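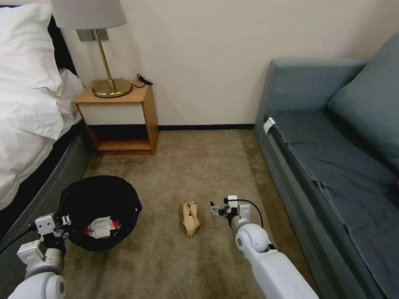 My trash bin walks around with me when I clean a bedroom. Not on its own, sadly! I used to leave it in the corner and make a trip for every single wrapper, and I finally timed myself doing it both ways in our spare room at Liltodlow. Twelve minutes with the bin parked by the door, and a whole lot less with it down on the carpet next to the mess. I've never gone back.

So, the spare room. It's small, with a bed on one side, a sofa on the other, a nightstand against the back wall and a strip of carpet down the middle that collects everything anybody drops. Snack bags, mostly. I start with the floor, always, before I touch the bedding or the cushions, or else I end up stepping on a chip bag with my arms full of pillows (ask me how I know).

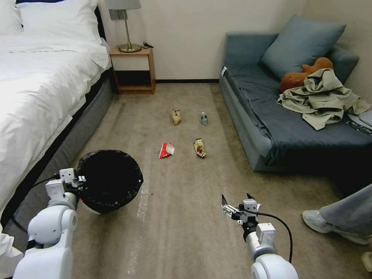 The sofa comes after that. I pick up clothes and stuffed animals first and put them on the bed, then pull off the throw and shake it outside, then run my hand down behind the cushion. Gum wrappers love it back there. If you have a blanket that always slides off the seat, tuck the back edge deep into the crease before you smooth the front.

Back to the trash, though, and a few things I do with liners. Buy them a size bigger than you think you need and fold plenty over the rim, all the way around, so the bag doesn't drop in on itself the first time something heavier lands in it. I buy the black Droro ones, 61 to a roll, and I keep 2 spares flat in the bottom of the bin under the one in use. When you pull out the full bag, the next one is already there waiting for you!

Check under the nightstand too, and on the lower shelf if yours is open like mine. Paper gets in there and you'll never spot it standing up.
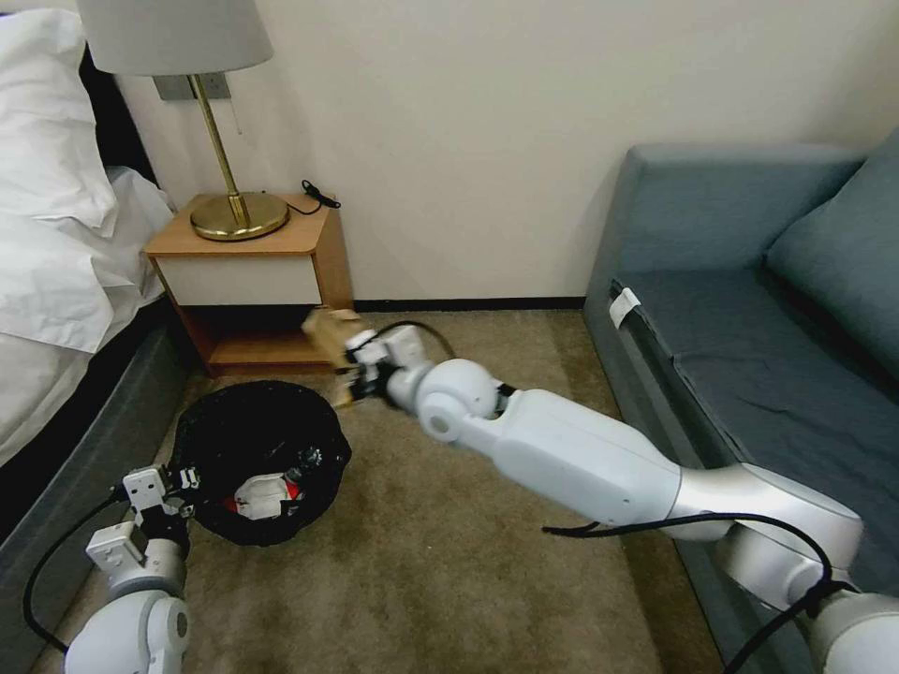 Bin pulled right up to the nightstand, with one wrapper already in.

Paper bags are the sneaky ones. They puff up and take over half the bin, so squash them flat before they go in, or save the clean ones for recycling. Same with water bottles: empty them in the sink, squeeze them and put the cap back on so they stay squeezed. Check what your own town takes, mine is pretty picky.
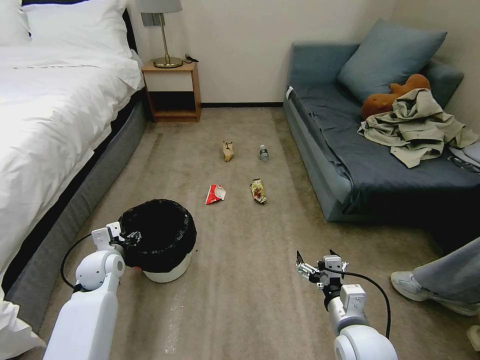

Paper bag, water bottle and two snack wrappers still to pick up, bin at the ready.

Once the floor is clear I vacuum from the far wall back toward the door, slow strokes, and go over the strip beside the bed twice. Lift the duvet up onto the mattress first if it hangs low, or the vacuum will try to eat it.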